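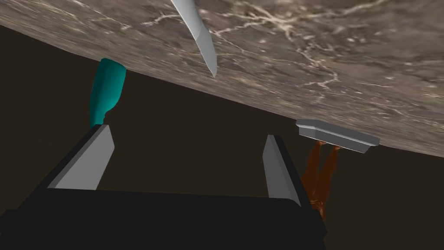

Knife blade against veined marble

I have been fishing for carp for more than 6 years, and for most of that time I did it the way everybody around here does it: heavy lead on the bottom, rod on a rest, sandwich in hand. I like that kind of fishing. I like sandwiches. But last May I walked down to the slow end of the Caren, where the river backs up behind the old mill and spreads out into lily pads, and I watched a dozen big carp cruising along with their backs practically out of the water while my bait sat in the mud eight feet under them.

I stayed until dark and never had a touch. On the drive home I called Marcela Beneš, who has caught more carp off the top than anyone I know, and asked if she'd take me out and show me how it's done. She laughed for a good long while and then told me to bring a loaf of white bread. Cheap stuff, she said, and fresh enough to squeeze.

We met at Mornia, a long, shallow pond with a gravel bank on one side and willows on the other. I had my rod half put together before I was even out of the parking lot. Marcela didn't have a rod with her at all! It was still in the truck. She walked the whole bank first with her hands in her pockets, looking for the spot where the breeze was pushing all the fluff and willow seed into one corner, and when she found it she sat down on the grass and started throwing crusts.

So that's what we did. We threw bread. No line in the water, just a few pieces at a time, let go upwind so they'd drift down into the corner. The first ones went by untouched. A duck got some (there's always a duck). Then a pair of lips came up beside a pad, and one crust was gone with a noise like somebody pulling a boot out of wet clay.

I reached for my rod and she put her hand on my arm. "Let them get greedy," she said. "Right now they're scared of it."

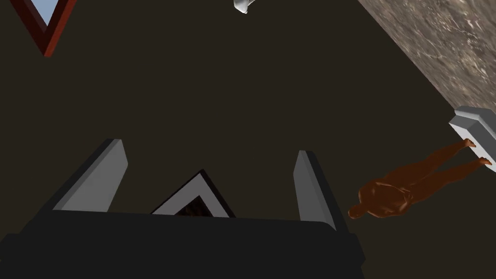

It took most of an hour, and it was the best hour of fishing instruction I've ever had. You could see the fish change. Early on they'd come up under a piece, nudge it, sink away, and come back for another look. By the end they were shouldering each other to get at it, and that was when Marcela finally walked back to the truck.

Her rig is about as simple as it gets. She uses 12-pound line, greased so it floats, with a small clear controller called a Skimeo for casting weight and a good long leader after that. Size 4 hook, a piece of bread folded over the shank and pinched hard at the top, the rest left fluffy. She cast it well past the fish and a little upwind and drew it back so slowly I could barely see it move. Mine I plopped right on their heads. They left. We fed again and waited again, and I got to think about what I'd done.

The hit is the part I really struggled with. When you can see the whole thing happen, every muscle you own wants to swing, and I pulled the bread straight out of 3 open mouths before I got it into my skull that you have to wait for the line to go. Watch the line, forget the lips. Marcela says she hums to herself to keep her hands quiet. I tried counting, then I tried looking at the willows, and what worked in the end was holding the rod in my left hand, where I'm too clumsy to be quick.

The fourth fish took it down, the line slid off across the surface, and I lifted into something that went the entire length of the gravel bank without stopping. I hollered. Marcela hollered at me to quit hollering. On the bottom rods a run like that happens way out there somewhere, but this one had started practically at my boots, and I had to jog along after it with my drag buzzing and my hat gone.

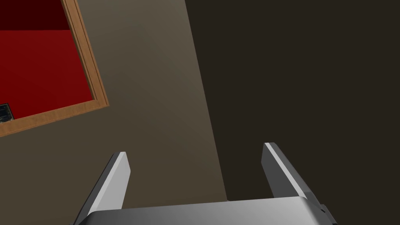

An open gripper with its two fingers apart

She weighed it in the sling for me, on a wet mat, and we had it back in the water in no time. I won't tell you it was huge. Sándor Mészáros, who runs the counter at the Illés tackle shop and fishes Mornia most evenings, has had much bigger ones out of that same corner, and he was kind enough to mention it when I stopped in to buy my own controllers. He also sold me a tub of line grease and a floppy hat.

I've been back a bunch since. Some evenings they won't look up no matter what you throw, usually when it's bright and dead still, and on those nights I put the bottom rod out and eat my sandwich. But if there's a warm wind going into that corner, I leave the leads at home. I take one rod, a net, a mat and a loaf, and I make myself feed for a good half hour before I tie anything on. I still miss a lot of them. My left hand is getting better, though, so I may have to think of something else.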